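Do colored bowls and trays really help you keep a table clear?

Posted in Home & Storage

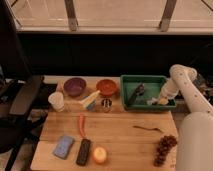

My sister-in-law swears by the "one color, one job" method she read about on some organizing blog. Purple bowl for one kind of thing, orange-red bowl for another, green tray for whatever is left over. I set it up on my butcher-block table along the back edge and I am not sold. After 10 days the small stuff still ends up out on the wood, next to the cups, and the bowls mostly get ignored. Am I missing a step, or is this just a way to sell people more bowls? The table gets used for meals and for mending, so I can't give up the whole back half of it.

plankside29

Tõnu Mockus

I doubt the colors do anything. I tried the same thing when we moved to Crenshaw, and I could never remember what purple was supposed to mean. What did help was depth. Round bowls are fine for clips, erasers and loose change, but anything long sticks out or falls over, so people in a hurry drop it next to the bowl instead. Long things want a tray with sides.

If it were my table I would keep the green tray and one bowl, and put the second bowl back in the kitchen where you'd get some use out of it. Give it 3 weeks. If the bowl is still empty, get rid of that too. Also take the cups off. A cup on a sorting table is either trash or dishes, and once one is allowed to stay you'll have four.

One warning about butcher block: don't park a damp tray on it. I have a dark rectangle on mine from doing that all through February, and sanding only got part of it out.

grumton_gal

We do colors at our house and it works great!! But we have labels on ours. Did you try labels

plankside29

No labels. If I need to read a label to put away a pencil I think the system has already lost.

Nilstead Nan

I'd question the spot before the containers. You say they're along the back edge, so everyone has to reach over whatever is in front. My tray sat at the back for two years and collected dead batteries. I moved it to the end nearest the door and it started getting used the same evening. I can't promise you'd see the same, my kids are grown and there are only 2 of us putting things down.

I don't agree that you need fewer bowls. Bowls nest, so stack them at mealtimes and the space comes back. A tray that size is the thing eating your table. And the blog posts always show the table right after it was sorted, so I wouldn't measure yours against those.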